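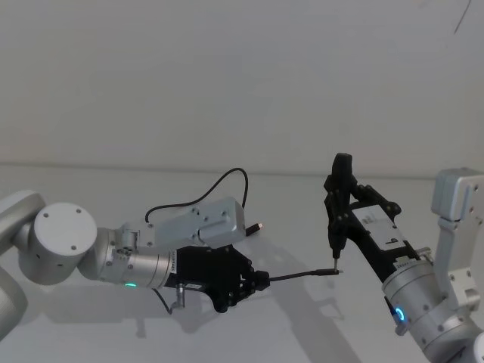
2 min read

1/ Okay friends, a lot of you have asked how the Ghislain Fraser sentencing went, so let me get a cup of tea and go through it properly. This will be long, I'm sorry, you know how I am.

2/ For anyone new: Fraser is 49 and ran Grorkska Roofing out of a rented unit on Thygesen Road in Burnard. He took deposits for roofs and then never put up so much as a ladder. He pleaded guilty to theft by deception in April.

3/ The oldest person he took money from is 92. She came in her good blue coat and sat in the front row the whole morning, and when the clerk asked if she wanted her statement read for her she said no thank you, I'll do it myself. And she did! Slowly, with her glasses slipping down, and the whole room waited for her.
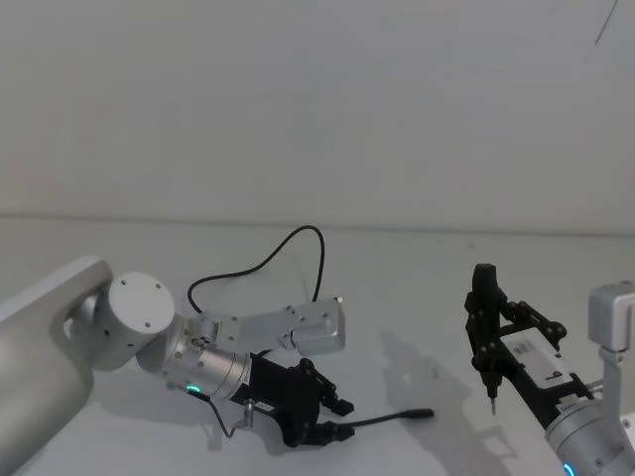 Two robot arms, white tabletop

4/ She talked about the buckets in her hallway. She talked about being embarrassed to tell her son, and that's the bit I keep going back to, because I've had so many messages from people saying the same thing (if that's you, please, please don't be embarrassed, he was very good at sounding nice).

5/ The prosecutor asked for three years. The defense asked for probation and pointed to a bad divorce and some gambling. The judge listened to all of it, looked over her notes for what felt like ages, and gave him 20 months plus restitution.

6/ I know some of you wanted more. I went back and forth on it myself on the drive home, all the way past the Guvham exit, and I still don't know what I think. The restitution order matters a lot to the families, though whether there's any money left to pay it with is another question.

We use cookies to remember your settings and improve your visit. Accept all | Manage preferences

7/ Fraser did speak. He said he was sorry and that he'd meant to do the first few jobs. A man behind me let out a very loud sigh at that, and the judge gave him a look, but a pretty gentle one.

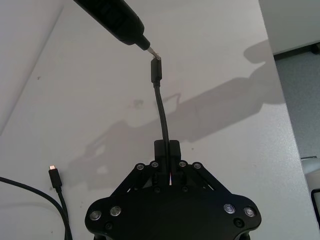
Black cable held in the gripper

8/ Practical stuff. If you paid Grorkska a deposit and never heard back from the victim services office, you can still get a claim in. The deadline is 11/5/19. Bring the contract if you have it, and a bank statement or a copy of the check if you don't.

9/ The office is on the second floor of the courthouse, and the elevator is slow, so give yourself time. They were lovely to everyone I saw go in.

10/ I'll be back for the restitution hearing and will post from the hallway if they let me keep my phone. Thank you for all the kind notes, I'm reading every one, even if it takes me a while to answer.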